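Vilovura bringt Familienspiel Cotano in den Handel

Spielen, lachen, noch eine Runde – wir freuen uns riesig! Nach zwei Jahren Entwicklung ist unser Familienspiel Cotano fertig.
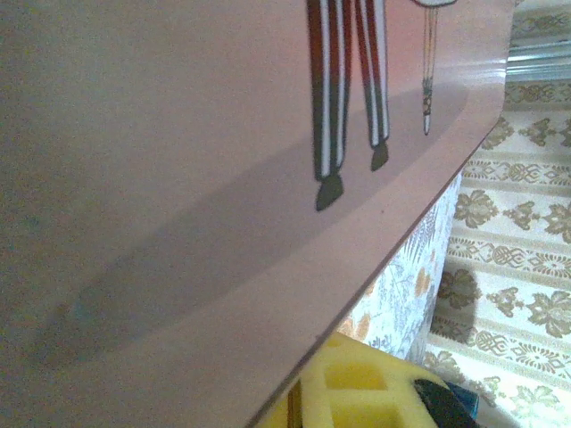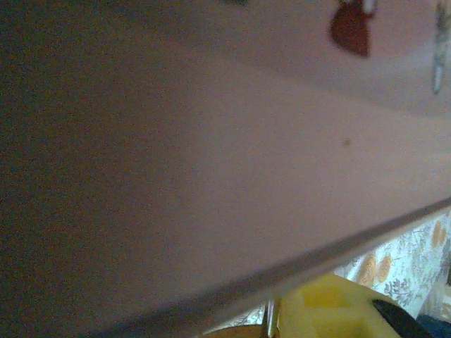
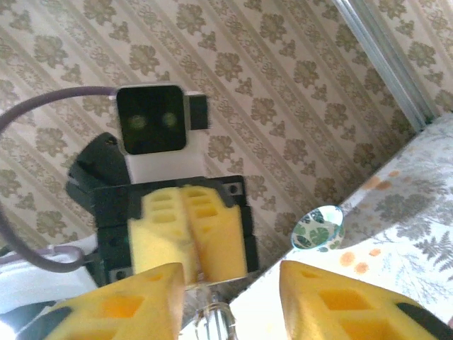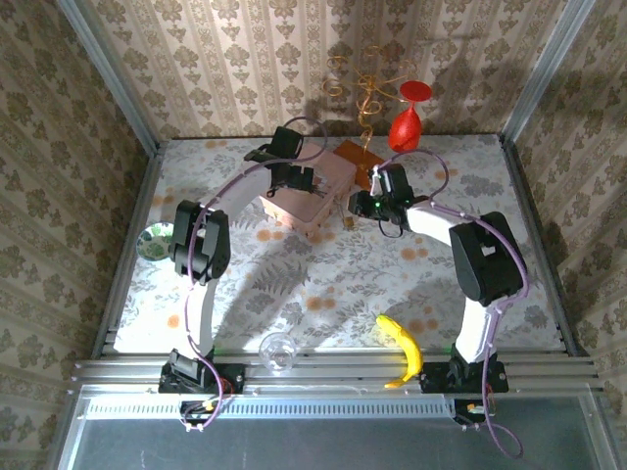
Hollis, 14. Dezember 2022 – Der Spieleverlag Vilovura liefert ab sofort Cotano aus, ein Erzählspiel für zwei bis sechs Personen ab acht Jahren. Die erste Auflage umfasst 1.169 Exemplare, 17 Läden nehmen es gleich ins Sortiment.

»Schon bei den Testrunden im August wollte keiner nach Hause«, sagt Autorin Wendy Blackburn. Die Erweiterung Clorurik ist bereits in Arbeit – wir sind selbst gespannt!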